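Chapter 6
Hand-Held Grippers as a Purchased Kit

Learning goals

After working through this chapter you should be able to name the main parts of a hand-held gripper kit, read a supplier's offer for one, and judge whether the kit fits the household tasks you want to record.

6.1 A kit on offer

In the earlier chapters the robot arm was always present. A person steered it from a distance and the arm did the work. That method gives clean data, but it is slow, and it ties up an expensive machine for every hour of recording. A hand-held gripper takes the arm out of the loop. The person carries the fingers directly and does the chore at close to normal speed.

Several small firms now sell such grippers as a set. This chapter follows one of them, the Prukisar kit from Plelau, through a review written by Ľubomír Kopecký and Zdeňka Baláž and dated Nov 17, 2020. The kit was offered in two versions, a single gripper and a matched pair. The reviewers bought the pair and used it for 17 household tasks, most of them wiping, folding and sorting.

The pair matters more than a buyer might expect. Many chores need one hand to steady an object and the other to work on it. A desk lamp is a good case. It is tall, and a push near the top can move the whole thing. 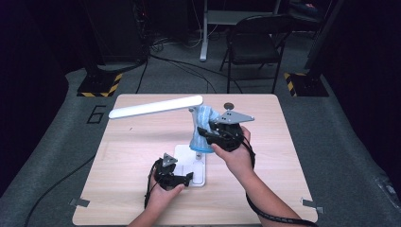

Figure 6.1 Two-handed work on a desk lamp. One gripper is just above the base, the other higher on the stem.

Kopecký and Baláž rated the pair well on lamps and bottles. Their main complaint was the weight. After 80 minutes of work the person holding the grippers wanted a rest, and the recordings made late in a session were less steady than the early ones. Plelau's offer gave the weight of one gripper without its straps and top plate - a detail to look for when you compare offers.

6.2 Fingers and pads

The fingers are the part of the kit that touches the world, and they are also the part that wears out. Prukisar fingers end in flat pads that can be changed by hand. Flat pads spread the force over a wide area, so they hold soft goods well. They do less well on thin cards and coins, which tend to lie flat and give the pads nothing to close on.

Cloth was the reviewers' hardest test. A thick cloth changes shape as it is picked up, and the part outside the pads falls wherever it likes. 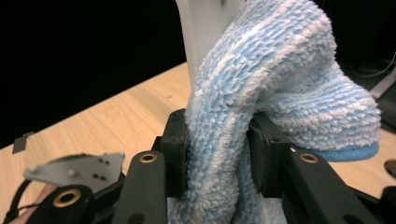
Figure 6.2 A striped microfiber cloth held between the finger pads, with the free part folding over to one side.

The reviewers repeated one cloth pickup 100 times with the standard pads and again with the softer Yoo pads, sold separately. They preferred the standard pads for thick cloth and the Yoo pads for glass. They also tried a competing set, the Nikel, but returned it when the pads came loose in the first week.

6.3 Reading the offer

Before looking at the price, check what is in the box. The Prukisar offer listed the grippers, wrist straps, one set of spare pads and a case. Cameras and recording software were priced separately, and so was training for new users.

Keep this list at hand for the exercises in Section 6.4, where you will compare it with a second offer line by line.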